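Workshop tips: getting the arm's software to behave

I get asked a lot how I keep the little arm on my bench from making a fool of me, and most of it comes down to the software side, so these are the habits I've settled into.

Name your poses properly. I spent most of March with a list called pose1, pose2, pose2b, and one evening I sent the gripper to the wrong one at full speed. Now they're called things like "above_board" and "parked", and Ruben Hermans can run my scripts without ringing me up.

Slow down for the last bit. In my planner (I use Vurnari, but they all have a setting like it) I let the arm travel at 70 per cent and then drop it to 30 for the approach. It's dull to watch and my fingers don't mind at all!

Check your wrist camera against a busy background. Plain walls are lovely, but repeating patterns are where feature matching goes wrong – one zigzag looks just like its neighbour, and the software happily pairs up the wrong two. Try it at a steep angle too, where the pattern bunches up.

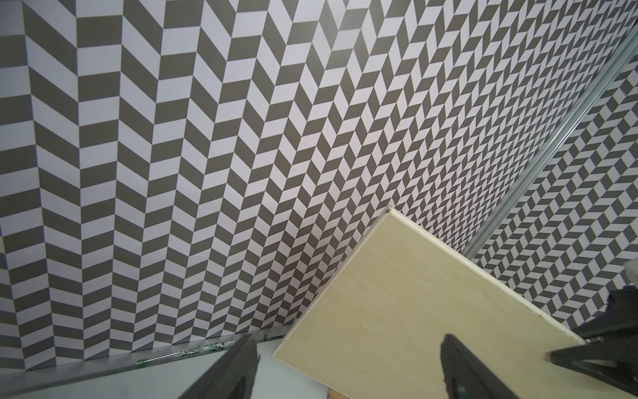
Wrist view: pale board, chevron walls and the gripper fingers.

If your matches jump about, mask the walls out and keep only the features on the piece you want. Mask the fingers as well, as they turn up in every picture and your tracker will decide that nothing is moving. I cap mine at 300 features and it runs much more smoothly than it did at 2000.

Save your calibration with the date in the file name. Branwen Voyle taught me that one, after I'd overwritten a good one for the second time in a week – I still owe her a cake.

Next time I'll go through my logging set-up, which is a mess.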